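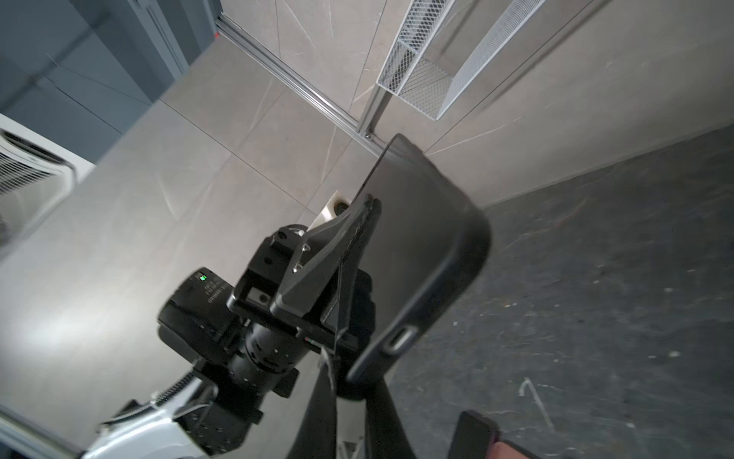 Home Essays Letters Subscribe About

In Defense of the Plain Phone Case

My brother-in-law Cirilo Palacios has carried his last four phones with nothing on them at all, and he will tell you, whether or not you have asked, that a phone was designed by people who cared how it looked and that wrapping it in rubber is like buying a good sofa and leaving the plastic on. We have had this conversation at his table, in his truck, and once in a hospital waiting room when we both badly needed something to argue about. I love him, and I think he's wrong, and since he doesn't read these essays I can take my time explaining why.

I'll start with the sofa, because it's a good comparison and deserves an answer. My grandmother did leave the plastic on hers, and I can still feel the backs of my legs sticking to it in July. But a sofa stays where you put it. It doesn't ride around in a back pocket, or get handed to a three-year-old in a checkout line, or sit on the edge of the bathroom sink while you look for your glasses. A phone leads the life of a set of keys, and it costs a great deal more than a set of keys. Mine was $761 with the tax. The screen on the one before it would have been $310 to replace, and I know this to the dollar because I stood at the counter at Villalobos, the repair place by the post office, while Alcides Henao wrote the figure on the back of a receipt and slid it toward me face down, like a car salesman.

I went home that Tuesday and bought a case. It was black, matte, and so dull that I lost the phone on our dark couch twice in the first week. I have never regretted it.

What I have come to believe, after a few years of owning these things, is that a case ought to be cheap enough to change and plain enough to forget. There is a whole tier of cases now that cost $68 and come in a box with a ribbon, and I don't understand who they're for. A case is there to take the scrapes. Once you start worrying about scraping the case, you'll want something to put over the case – and then Cirilo wins the argument.

Soft silicone is my favorite, and I know it has its enemies. It picks up lint. It drags on the lining of a pocket so that your phone comes out and brings the pocket along. Leave one in a drawer for a month and it will gather whatever the drawer has to offer. All true! But it grips the hand, it grips the arm of a chair, and you can wash it in the sink with dish soap like a teacup, which I do on Sunday nights while the kettle is on, and I find it oddly restful.

It also comes in colors, and on this point I've softened. For a long time I thought black was the only grown-up choice. Then my neighbor Finn Rathjen, who is seventy-something and was a bookkeeper all his life, turned up on my porch with his phone in bright orange, and told me he hadn't had to call himself from the landline since Easter. A pink one or a deep plum one can be picked out on a dark counter from across the room, and it gives you a small lift besides, the way a good dish towel does. I own more than one now. I change them with my mood, and I refuse to be embarrassed by it.
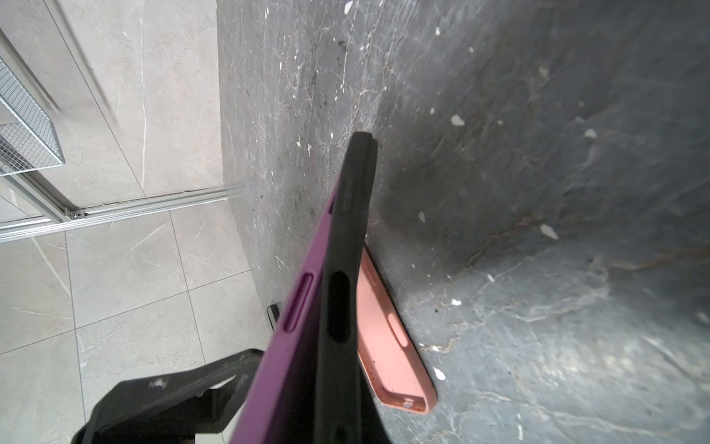
What to look for, if you're looking

Mind the buttons first. Some cases leave an open slot along the side and some cover the buttons over with a little bump, and people feel strongly both ways. I like the slot. My thumbs aren't what they were, and pushing through a layer of rubber to turn down the volume in church is a trial.

Then feel the rim. It should stand up a bit past the glass all the way around, so that the phone can lie on its face without the screen touching the table. Run a finger along it in the store if they'll let you. Check the opening at the bottom too, and bring your own charging cord if it's one of the fat ones.

And take the thing off once in a while. Grit gets in behind, fine as pepper, and sits between the case and the phone rubbing away at the very finish you were trying to save. Cirilo brings this up often, and it's the best point he has.

He dropped his phone on the driveway in December, by the way. It landed flat on its back, and he picked it up and there wasn't a mark on it, and he held it out to me without a word for what felt like a very long time.

Contact: letters page | Copyright Bratmont Essays, all rights reserved | Back to top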